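The Zodden cloth has been in our little catalogue longer than almost anything else we sell, and it's the one we get asked for by name, usually by people who had a pack as a present and have finally worn it thin. We've rewritten this page a few times over the years. If you only came to check the size of the pack, it's 4 cloths, all blue, and you can skip straight down to the ordering bit.

# Zodden all-purpose cloth, blue, pack of 4

*Page last changed 2020-02-24*

It's a soft, generous cloth for wiping down tables, drying up, catching drips, lining a tray, or just keeping within reach while you get on with something else (which, if our own workroom is anything to go by, is how most of them spend their lives). We don't iron ours and we don't fold them very nicely either, and they don't seem to mind a bit. Scrunch one up at the far side of the table and it'll be there when you want it.

The blue is a good strong one. We did try a grey version under the Skaster name, and it was a perfectly decent cloth, but people kept losing it on the worktop and writing to ask whether we'd bring the blue back, so we did, and the grey has quietly gone.

## Washing and looking after it

Wash at 30 the first time, on its own or with other blues, as there's a little loose dye in a new cloth. After that it can go in with the towels. Please leave out the fabric softener! It coats the fibres and you'll end up pushing water about. Dry it on the line or over a radiator, whichever you've got.

If you use a polish such as our Aoun table wax, keep one cloth just for that and don't mix it up with the drying-up ones. Wax is a devil to wash out.

## Ordering

| | |
|---|---|
| Item number | 564 |
| In a pack | 4 cloths |
| Weight of pack | 700 g |
| Colour | Blue |
| First wash | 30 °C |

Packs go out from the Drenemix shop in a paper sleeve, and we're glad to pop a note in if it's a gift. Single cloths aren't listed, but do ask, as we sometimes have odd ones left over in February after the stock count.

Blue cloth, left crumpled where it's handy:

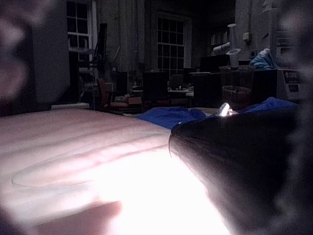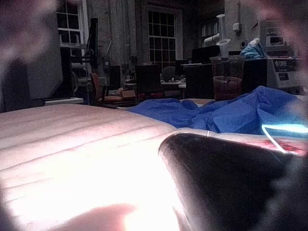 Hiba Issa wrote to say that hers lost a bit of colour in the first wash and none at all after that, and that she'd happily buy a larger size for the big table if we ever made one. Yamila Yáñez would like a larger one too, but only if it came with a hanging loop.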